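Category: Robotics / Manipulation / Hardware comparisons

4. Comparing the two grippers on cloth-in-hand cleaning

4.1 Why wiping

Most gripper comparisons we have read use rigid objects, and for good reason: a mug is the same mug on every trial. We wanted something messier. Wiping a household surface with a cloth asks a gripper to do several jobs at once. It has to pick up a limp thing, keep hold of enough of it to push with, leave enough of it free to do the cleaning, and then let go and grab it again when the useful part has moved. People do all of this without looking very hard. Our grippers, as we will see, do parts of it surprisingly well, and that was the most exciting result of the whole study for us.

We compared two end effectors on the same arm. The Sakimon is a parallel-jaw gripper with flat silicone pads. The Fludel is a three-finger underactuated hand with one tendon per finger and a soft palm. Both were mounted on a Sorkudus arm with the same wrist force sensor, and both were driven by the same controller, Ezzat, which takes a target path and a target normal force and does its best to respect both. We changed nothing in Ezzat between grippers except the tool offset and the closing limits. Adel Lamrani argued for tuning the gains separately for each gripper, and we come back to his point in 4.5.

4.2 Tasks and trials

There were two tasks. In the lid task, the robot wipes a smooth plastic appliance lid from one side to the other while keeping contact. In the regrasp task, the robot holds a coarse, open-weave cloth at one place, folds or gathers it against a fixed clip, and takes it again with a fresh face outward. We ran 859 trials in total. Of these, 715 were lid trials and the remaining 144 were regrasp trials. The split is uneven because regrasping is slow, and because each failed regrasp meant walking over and picking the cloth up off the floor.

Each lid trial was scored on contact (did the force stay above the lower bound for the whole path), on slip (did the cloth move in the grip by more than 10 mm), and on coverage, measured with a washable dye. Regrasp trials were scored as pass or fail by two of us separately. Where the two scores disagreed, Halima Mfaume watched the video and decided.

4.3 Results on the lid

We expected the Fludel to win here and it did not. The Sakimon's flat pads turn a folded cloth into something close to a firm block, and a firm block is a lovely thing to give a force controller. Contact was held on nearly all of its paths. The Fludel spreads the cloth over three fingertips, so the pressure comes through at three spots, and the middle of the stroke was often left with dye on it. Raising the target force helped coverage but made the outer fingers curl under, and once a finger had curled the rest of the stroke was lost.

The curved edges of the lid told a different story. At the rim the Sakimon rides up on one corner of its pad and pulls the cloth sideways, while the Fludel just gives. Watching it follow the edge for the first time, on an otherwise dull Monday, had all five of us standing around the arm grinning. If the task had been only rims, this section would be a love letter to the Fludel.

4.4 Results on regrasping

Regrasping is where the fingers pay off. The Fludel could hold the cloth between two fingers while the third dragged a fold of it across the palm, a motion that Khadija Tawfik scripted by hand in an afternoon and that we never managed to improve. The Sakimon has to let go completely, so it depends on the clip, and it depends on the cloth hanging the same way twice. Open-weave cloth does not hang the same way twice. Its lower edge is uneven and its loops catch on the pad corners.

As a reference for both tasks we used first-person views of a person cleaning with a cloth in a small tiled room. They shaped our scoring more than we had planned. Ximena Salinas went through them looking for grasp types, and her labels became the four hold classes used in the tables.

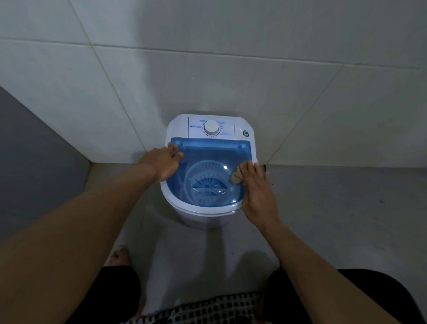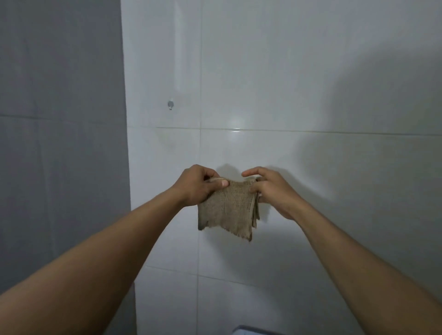 Figure 4. First-person reference views. First, one hand on the edge of a washing machine lid while the other presses a small tan cloth or sponge against it. Second, both hands gripping a piece of coarse brown cloth in front of a tiled wall.

What the reference material gave us was a way to talk about the second hand. Our setup has one arm, and the clip is a poor stand-in for a hand. In the Sakimon regrasp failures, the cloth usually came off the clip before the jaws had closed, and a second gripper giving a few newtons of hold would have saved a good share of them. We think a plain pair of parallel jaws, working together, might beat one clever hand on this task, and we would love to see someone try it before we do.

4.5 Limits

The shared controller gains are the weakest part of the comparison. Adel's position is that Ezzat was written with a stiff gripper in mind and that the Fludel was asked to drive somebody else's car. A short side test in April with softer gains did raise Fludel coverage on the flat part of the lid, but we had too few trials to report it with the rest. We also used a single type of cloth for regrasping and tested only one pad material on the Sakimon. Divya Iyer is now repeating the lid task with ribbed pads, and the early runs look very good at the rim.

Tendon stretch on the Fludel was checked each morning and corrected when needed. We did not correct for pad wear on the Sakimon, which was visible by the end.

Comments (3)

gripnerd: Great to see the rim results split out from the flat ones. Did the Sakimon pads wear evenly, or mostly at the corners? Mine go at the corners first.

Divya Iyer: Corners, and the leading one went fastest. I'll post photos with the ribbed pad runs.

t_wells: Would really like the 144 regrasp trials as raw force logs, even if they're untidy. Also +1 to Adel on the gains.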